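Grulance Air Freight
Careers > Flight Operations > First Officer, Skullness base

First Officer, night cargo (full time)
Posted Jan 24, 2022

We fly boxes. The boxes don't ask for ginger ale, and they have never once clapped on landing. If you need applause, the airlines are hiring too.
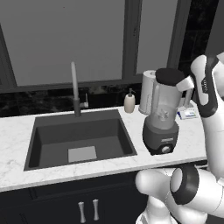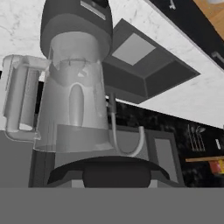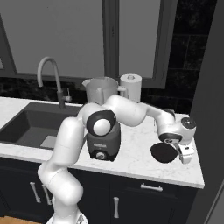 Kitchen renderings: sink, coffee maker, countertop with robot arm.

The job

You'll sit in the right seat of a twin turboprop, five nights on and four off, flying the Skullness to Chiu run and back. Chiu is 618 miles away and looks the same at 3 a.m. in every season. Some nights there's a stop at Troller, where the runway is short, the crosswind is a regular, and the vending machine takes exact change or just takes it.

You will share the flying evenly with your captain. You will also share the loading, the paperwork, the deicing calls, and whatever is on the radio in the crew van. Our captains have strong feelings about checklists. You should have them too, or be good at acting.

Show time is 9:40 p.m. We mean it. Freight that misses the morning trucks at Chiu gets phone calls, and the phone calls get forwarded to you.

What you need

Commercial certificate with multi-engine and instrument ratings
Current first class medical
2000 hours total time, of which we will read every page, so please add up your own columns first
At least 100 hours at night, awake
A valid passport and driver's license
Able to lift 70 pounds repeatedly and climb a cargo ladder in the rain

Nice to have

Turboprop time. Ice experience that you describe calmly. A home within an hour of Skullness, or a firm plan to get one. We don't pay for commuting and the hotel across the road has opinions about day sleepers.

What we don't need: a cover letter about how you looked up at the sky as a child. We all did. Tell us about a time you turned around.

What you get

Salary paid twice a month, plus overtime after the guaranteed hours. The range is sent to every applicant before the first interview, so you can drop out early and save us both the handshake.
Health and dental from day one
10 paid vacation days the first year, more after that, assigned by seniority. You will be last. Summer is mostly gone already.
Uniform shirts. The color is called "wheat." We're sorry.
Upgrade to captain when you qualify and a seat opens up. In the past few years that has been a reasonable wait, and we've learned to put nothing more exact than that in writing.

Training

Ground school is three weeks at Skullness, followed by simulator and supervised line flying. We pay for it and we pay you during it. In return we ask for a 12-month commitment. Leave before that and you owe us part of the cost, as laid out in a contract that runs to 23 pages and has a surprisingly readable middle.

The next class starts as soon as we fill it. If you miss this one, there's another in September.

How to apply

Use the form on the Careers page. Attach a resume, copies of your certificates and medical, and the last three pages of your logbook. PDF only. Photos of a logbook on somebody's lap will be returned to the lap.

Everyone gets a reply, including the noes. Please call the office after noon. The people who answer before that are trying to go to bed.

Grulance Air Freight is an equal opportunity employer. All offers depend on a background check, a records check and a drug test.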